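Lab notebook, power electronics teaching lab, April

Course bench notes. Eftychia Rallis wants the lab sheet for second-year students ready before the exam weeks.

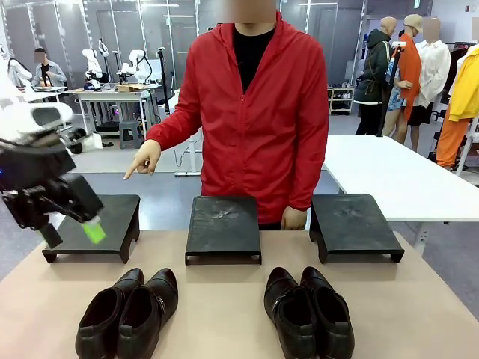 The Farkitz supply drifts after 70 minutes, so I let it warm up first — readings are better then.

1. Load test at 80 percent. Efficiency 87, same as on the old Vomholm board.

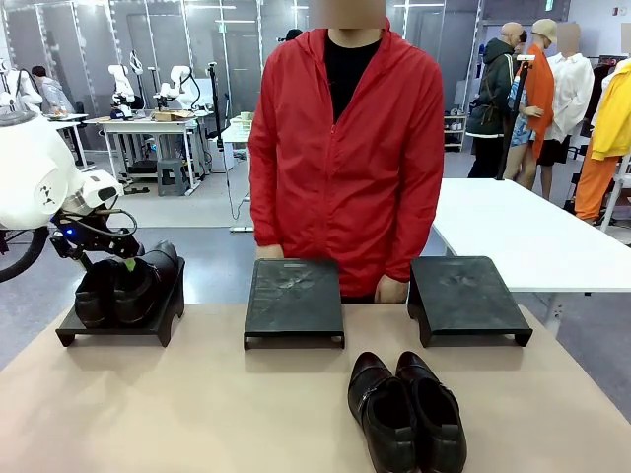
2. Changed the fuse to 5 A. Must write this in the sheet also.
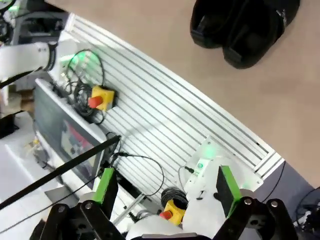 To do
Ask Kneževič for the second probe. Print the safety page again.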